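Bench notebook, October — gripper comparison, Kenex vs Benley fingers

Right arm on the Kenex pads, left arm on the Benley set. Controller is the Vandedus build from last month, no changes. Force limit 15 N on both sides to start.
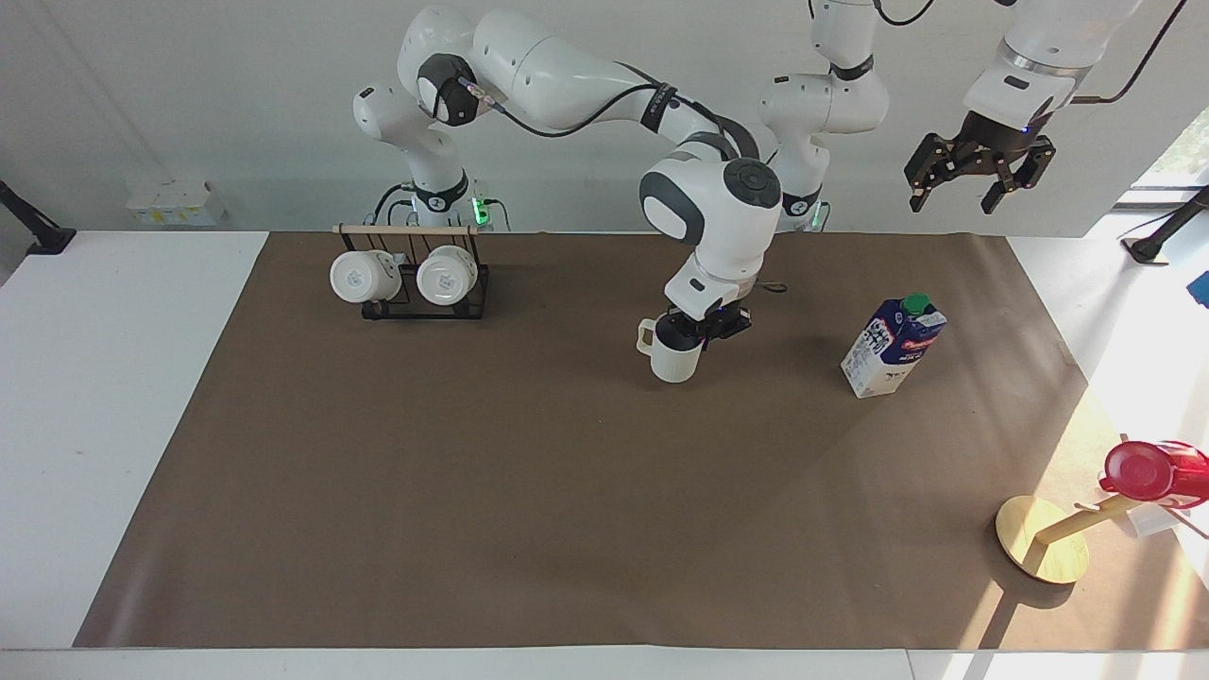
Pad wear is the main question. The Kenex pads are rated for 3,000 cycles and this pair has done 394. Side grip on glazed ceramic is the hard case, so the mug goes first, clamped by its side with the handle left clear of the fingers. The left gripper stays parked open and high until the right arm has finished.

Lowered the close speed on the right after the first few runs and left the force alone. Wrist camera offset re-entered by hand — the saved value was 2 mm out in y.

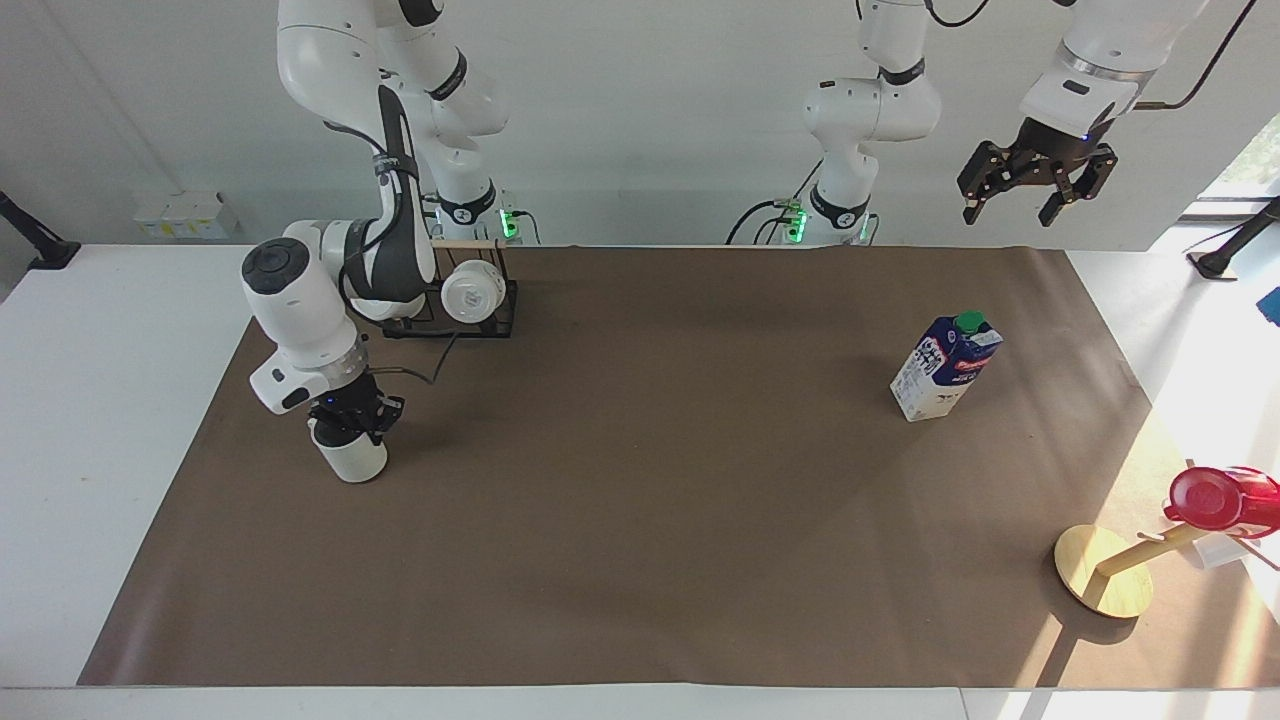

Wieczorek's view is that the speed change hides the problem, and that the pads should be tried at the old speed with a fresh pair before anyone blames the controller. Also asked for the motor current logs from both arms. Fair on both counts; logs copied to the shared drive.

Carton next. Thin walls, so force limit dropped before closing. Head camera view kept for checking finger placement. 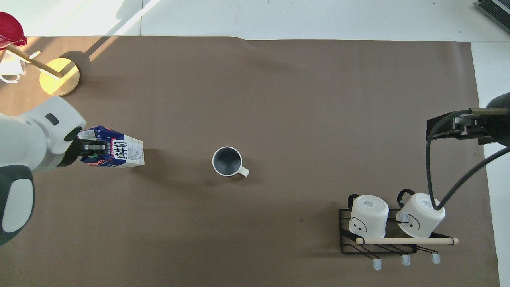

Carton held flat, mug standing on the mat. Head camera.

To do: new Kenex pads, old speed, same objects. Benley fingers after that.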